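Okham Robotics Short Course
Handout 4: Showing by hand

Last session we drove the arm by remote control, and you learned how long a minute can be. With hand-held grippers you do the job yourself, holding a gripper in each hand, and the robot gets the recording to learn from later. It's quicker, which mostly means you can make bad recordings faster.

The Osine set has 1,561 usable clothing demonstrations and 79 that went in the bin, nearly all for hurrying. Start with both grippers over the table and the jaws in view. Pause. Then take hold of the cloth.

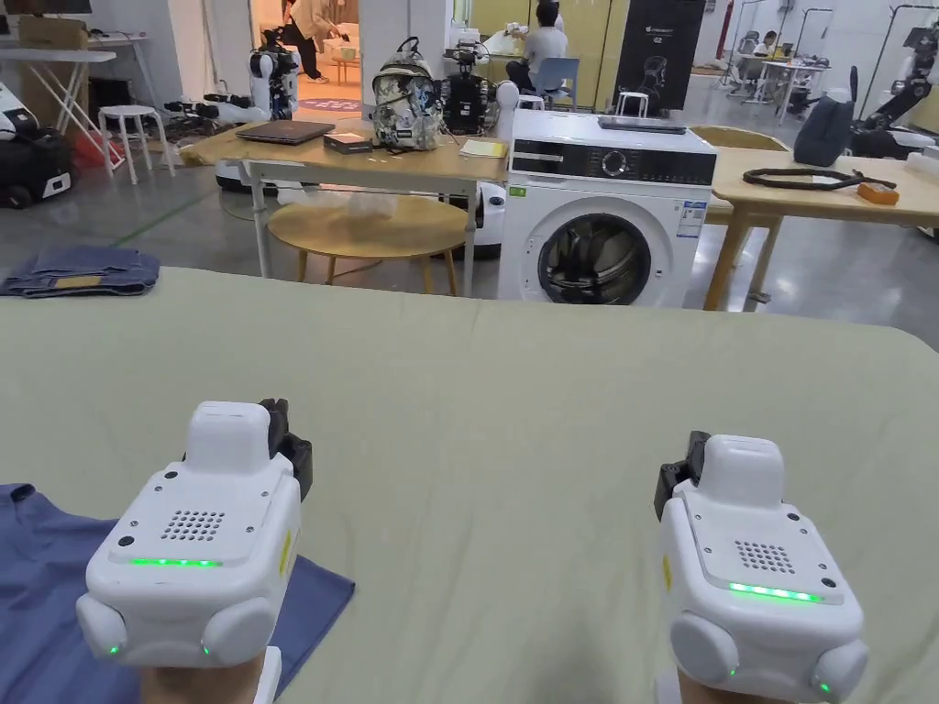 One reader of last year's handout wrote in to say that remote control is still fairer on the robot, as your wrists can do things its wrists can't, and a lovely smooth fold is no use to an arm that would have to dislocate itself to copy it. Granted. Keep your elbows low and don't show off.

For September: record some 39 folds per pair, same shirt throughout. Note every fumble. Melnychuk, chapter 2, covers recovering from a dropped sleeve, at length.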